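Kwesi Kyei has looked after the benches at the Sududano workshop for two years, and his rules for them are short. "A bench is for the job in hand," he says. "Parts live in the bins. Anything else on the wood has to be justified."

The small parts are kept in wall racks and stacked bins behind the tables, sorted by size and then by supplier. At the last stock check, in March, the racks held 289 part numbers. Kyei wants the figure kept below 300. "Past that, people stop reading labels and start guessing."

Wrappers are his main complaint. They hide screws, and they get swept into baskets along with the tools. His colleague Yaw Lamptey proposed a bin at each table. Kyei agreed, on condition that it is emptied at every shift change. He clears a bench from the back edge forwards, drinks first, then rubbish, then tools.
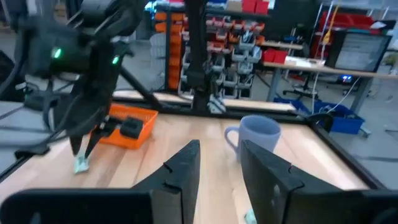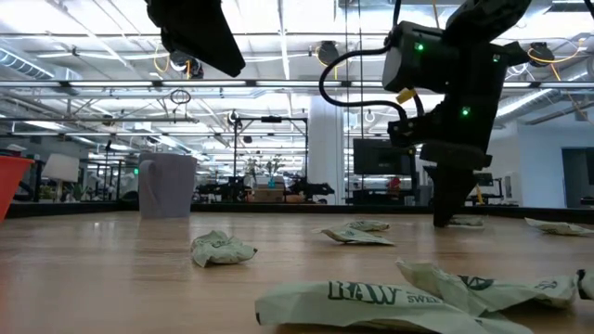 Does a wooden top need different care from a steel one?

"Wood marks, so I wipe it with a barely damp cloth and dry it straight away," Kyei says. "Oil goes on twice a year. Steel only gets the cloth."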